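About Us

We use cookies to remember your language and to count visits to this website. By continuing you agree to our use of cookies. Accept | Settings

Tutimden is a workers' education and advice center. We help people who work in factories, repair shops and warehouses to understand their contract, to form a union if they want one, and to sit at the bargaining table with some confidence. We are independent of any employer and we are not part of any political party. 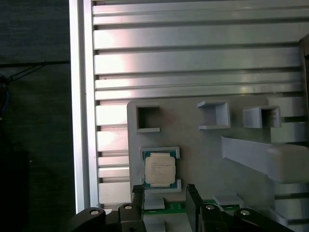
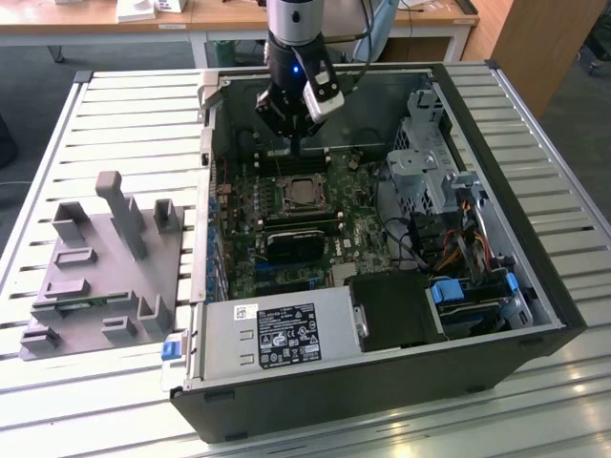
Printed holders on a gray plate (first picture) and an opened desktop computer (second picture).

How we started

Tutimden was founded by Nhàn Ninh and Kha Trương, who worked for many years at the Prindonine assembly plant and served together on the first bargaining committee there. When the first contract was signed, workers from other plants began to call them in the evening with questions. Is it allowed to talk about the union during the lunch break? Must I sign this paper today? What is a grievance, and who writes it? Nhàn kept the answers in a green notebook, and that notebook became our first handbook. We still use some pages of it, with corrections.

In the beginning we had no office. Meetings were held in the back part of a noodle restaurant on Lý Street, and the owner let us stay after closing if we washed our own cups. Later we rented two rooms above a print shop on the same street. We are still at this address, and the stairs are still steep. If stairs are difficult for you, please call before and we will meet you on the ground floor, where the print shop lends us a table.

What we do

Steward training. This is our oldest course and the one most people know. It takes 15 evenings and it is for newly elected stewards. The participants learn how to read a contract slowly, how to take notes in a meeting with a supervisor, how to write a grievance with dates and facts, and how to tell a member that his complaint is probably not a grievance. The last one is the hardest evening. Since the course began, 697 stewards have finished it.

Bargaining support. When a local prepares for a new contract, we help with the member survey, with comparing wages and shifts, and with practicing. One group plays the company and one group plays the union, and after the break they change sides. We don't bargain in the place of the members. We sit behind them if they ask us.

Contract reading hours. Anybody can bring a contract, a warning letter or a pay slip, and one of us will read it together with you in Vietnamese or English. You don't need to be a union member. We are not lawyers, and if your case needs a lawyer we will say so and give you a list of names.

New equipment and job changes. Many members ask us what they can demand when the company changes the machines or the way of working. We teach the clauses that matter here: advance notice, paid training time, seniority in the new job titles, and the right to refuse unsafe work. This course was asked for by the members at Tromia, where the job titles were rewritten two times during one contract. Thịnh Lưu wrote the materials and he revises them each March.

Who we are

Nhàn Ninh is our director. She teaches the first evening of every steward course and she reads every handbook page before it is printed. Before Tutimden she was a line worker, then a steward, then chief steward at Prindonine.

Kha Trương is responsible for bargaining support. He has taken part in many negotiations, short ones and very long ones, and he keeps the wage comparison tables.

Thịnh Lưu came to us from the repair trade. He teaches about job changes and workplace safety, and he also takes care of the website, so if you find a mistake here, please write to him.

Thiện Khương answers the telephone and organizes the reading hours. Most people who come to us have spoken with Thiện first. He speaks Vietnamese, English and some Khmer.

Tuấn Quan is the chair of our board. The board has members chosen by the affiliated locals, and they serve for two years. It meets every second month, and the minutes can be read at the office by any member of an affiliated local.

How we are paid for

The largest part of our money comes from the affiliated locals, which pay a small amount each year for each member. Together they have 3101 members at present. The rest comes from course fees and from the sale of the handbook. We don't accept money from employers, also not for rooms, food or printing. Reading hours are free. If a local is new and has no contract yet, the steward course is free for its first group.

Every year we publish a short report with our income and our expenses. The newest report was approved by the board on 21st January and you can ask for a paper copy at the office.

What we ask from you

Please come on time to the courses, because the groups are small and the exercises need everybody. Please do not record the meetings. What people tell about their workplace stays in the room, and we have asked participants to leave when they did not respect this. If you can't continue a course, tell Thiện, and you may join again with the next group without paying a second time.

We also ask the locals to send us their contract after it is signed. We keep a library of contracts, and it is used very much by people who write their first proposal. Names and private wage agreements are removed before a contract goes on the shelf.

Visit or write

The office on Lý Street is open in the afternoon, and the reading hours begin after the day shift is finished. The door is beside the print shop, with a blue bell. Ring and wait a little, as we must come down to open it. Letters and copies of documents can be left in the mailbox with our name on it. Please don't leave originals.

Receive our newsletter: course dates and news from the locals, sent by email. Enter your email address. Subscribe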